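Getting the simulated cell to match the real one (a saga)

Monday, July 20, 2020

14 comments | 3 shares

So I finally have the two-arm cell running in simulation again, and I promised a couple of you I'd write up what I did, mostly because I will forget all of it by November and have to do it over.

Quick recap if you're new. At Proscombe we have a tabletop cell, two arms bolted along the back edge of one table, and we use it for small handling jobs. I look after it. I also look after its twin on the computer, which everybody calls Pridusar after the project folder it lives in, and which had gotten badly out of step with the real thing over the winter. Somebody moved a base, somebody swapped a gripper, and none of it made it back into the model. You'd run a motion that looked lovely on screen and then watch the real arm come down well away from where you wanted it. Not fun with expensive fingers on the end.

First job was the bases. I'd been trusting the numbers in the old setup file and I should have gotten the tape measure out right away. The left one was off by 8 millimeters, which doesn't sound like much until you carry it all the way down the arm and add a tiny bit of twist on top. I fixed the position first, then the rotation, then went back and fixed the position again (you always end up doing it twice, just accept it).

Also, for anybody setting one of these up: left and right are the ROBOT'S left and right. If you're sitting at the front of the table looking toward the bases, the left arm is on your right side. I have it written on a sticky note on my monitor. I have still managed to send commands to the wrong arm, and Valdis Venckus has a very specific sigh he saves for when he hears me say "huh, why isn't it moving."

After the bases came the grippers, and that's where I lost most of the week. The fingers in the model were the old shape, so the contact surfaces were wrong, so anything small would either pop out sideways or sort of sink into the finger pads. I rebuilt the collision shapes from the new drawings and kept them simple -- plain boxes, nothing fancy. The fancy version looked gorgeous and ran like molasses.
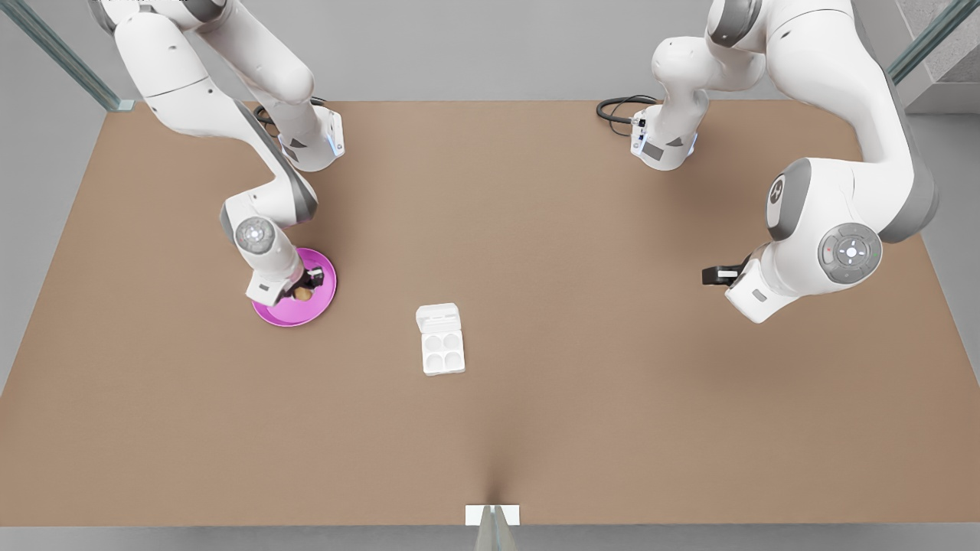 Then there's the test job. I like having one boring little task I can run after every change, and ours is a pick and place with a plate and an egg carton. The carton is a pain to model, and I say that with love. It has a lid on a hinge, and the hinge was the thing that kept blowing up on me. Too loose and the lid flopped around whenever something brushed past it. Too stiff and the whole carton skated across the table when you touched the lid. I ended up adding a bit of damping at the joint and bumping up the friction under the tray, and now it behaves.

The wells gave me trouble too. They're shallow, and my first version of the tray treated the entire top as one flat slab for collisions, so whatever you lowered into a well would just hover there at rim height like a magic trick. If you see that, go check whether your software is quietly wrapping your shape in a simpler one. Mine was. There's a checkbox. I'm not going to tell you how long I spent looking before I found the checkbox.

Once all that was in, I left it looping overnight and came back to 206 runs logged with no crash in the software itself, which is the part I cared about. The pick still needs tuning. I have the approach height lower than I'd like over the plate, and the rim doesn't leave a lot of room for fingers coming straight down. Mārtiņš Kivi thinks we should tilt the wrist a little on the way in. He's probably right, but I want to try slowing down the last stretch first and change one thing at a time.

A few odds and ends from my notes, in case they save you an afternoon:

Save the home pose with the model, not in your own scripts. I had two different home poses floating around and kept wondering why the first move was always so jerky.

Zero the grippers before you zero anything else on the real cell. I did it in the other order once and had to start over.

Cables! I don't simulate them, so I have to remember that the real arms drag theirs around behind the bases. I put a keep-out zone back there and haven't regretted it -- even if it does rule out a couple of poses I liked.

Next up is copying the new base numbers over to the Drerken machine so we're both working from the same file, and then I get to find out how close the real cell comes to all this. I've got the bench booked for Thursday morning. If anyone has a good trick for measuring base rotation without a fancy tracker, please leave it in the comments, I'm currently using a long straightedge and a lot of squinting.

Share this post
14 comments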